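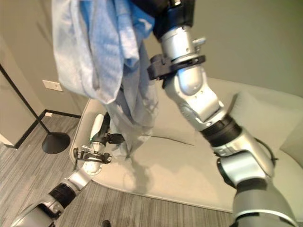

Light blue cloth, long folds, pale sofa.

I've been making up people since I was nine, and for most of that time I did it alone, in spiral notebooks, with the door shut. Then a friend talked me into Dranum, a shared world where everybody brings a character and writes them into everybody else's stories, and now I spend my evenings arguing about whether a lighthouse keeper would own a second pair of boots.

My first character there was Hadik. I was so proud of him! He was a smuggler, he'd lost a brother, he had a scar and a grudge and (I'm sorry to say) a cloak. I posted his profile, roughly 2,000 words of it, and waited for the invitations to roll in. What I got was one message from Mahsa Ranjbar, who has been writing in Dranum since it was a mailing list. "What does he do when he's bored?" she asked.

I had no idea. I knew what year his brother drowned and I couldn't tell her what he ate for breakfast.

So I went back and gave him some small stuff. He cheats at dice but only against people he likes. He's scared of geese. He hums when he's lying, and he thinks it makes him seem relaxed. I cut the profile to five paragraphs and put the geese right near the top, and by that evening Babak Shahbazi had written to ask if his ferrywoman, Casado, could please have a goose.

That goose has been in four stories now. It bit a magistrate in one of them.

The part I still find hard is letting other people hold the pen. Setareh Kazemi once wrote a scene where Hadik apologizes to somebody, properly, with no joke at the end, and I sat there with my coffee going cold thinking, no, he'd never. I typed a long, huffy reply and deleted it. Then I read her scene again and saw she'd had him humming the whole way through. She knew exactly what she was doing, the sneak, and the two of us have been writing his bad apologies ever since.

When new people ask me how to start, I tell them to bring somebody half finished. Ragnvald Moen showed up in August with a clockmaker named Dedaleck and four lines of notes, one of which was "hates soup." We've had three arguments about the soup already, and he's promised to post the next chapter as soon as he decides who's cooking.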